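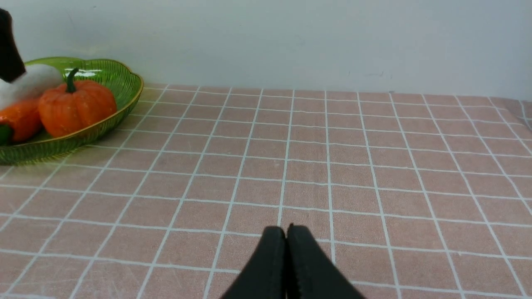
Does it know what a pumpkin is? One of our younger readers sent that in, and added that if the answer is no, then the robot isn't very smart and should go back to school.

Fair enough. The answer is no, or at least not the way you do. You know that pumpkins grow on vines, turn up in pies, and get left on porches until they sag. A robot arm like ours, which we call Tirka, knows none of this. It has a motor in each joint, two rubbery black fingers, and a small camera down near the fingers. That's a strange place for an eye. Imagine having one on your wrist. You would never lose your keys, but brushing your teeth would be alarming.

We are building Tirka in the Pavgate shared workshop, which has a good drill, a bad kettle, and a rule about sweeping up. The toy pumpkin is for practice.

How does a robot pick something up?

Slowly, to begin with. The camera takes a picture, and the computer gets that picture as a huge pile of numbers. Every tiny dot has numbers for its color. An orange patch on a pink tablecloth is, to the computer, one bunch of numbers sitting next to a different bunch of numbers.

The program looks for patches that belong together. Then it has to guess how far away they are, and this is harder than it sounds. Try closing one eye and touching the tip of a pencil someone else is holding. Missed? Now you know how Tirka feels, if Tirka felt things.

The squares on the cloth can help. In real life they are all the same size, but the near ones look big and the far ones look squashed. A program that knows the true size of a square can use the squashing to work out distance. Your brain does this when you look down a long tiled hallway, and it doesn't even ask for batteries.

Why is a pumpkin tricky?

It's round, so fingers that close in the wrong place can slide off. It has a stem, which looks like a handle and may or may not be a good one. And ours sits in a green glass tray with a wavy rim, beside an orange bell pepper. Two orange things, side by side! If your program's whole plan is "find the orange," it now has a problem.

So we changed the plan. Tirka's program looks at shape as well as color. In our first 96 tries under the old plan, the arm got the right object 5 times. We were very proud of those 5.

Try it at home

You need a friend, a blindfold, two wooden spoons, and something that doesn't break. Wear the blindfold and hold the spoons like robot fingers. Your friend is the computer and may only say left, right, forward, back, up, down, open, and close. Then swap. Try not to argue with the computer. It can't hear you from inside the program anyway.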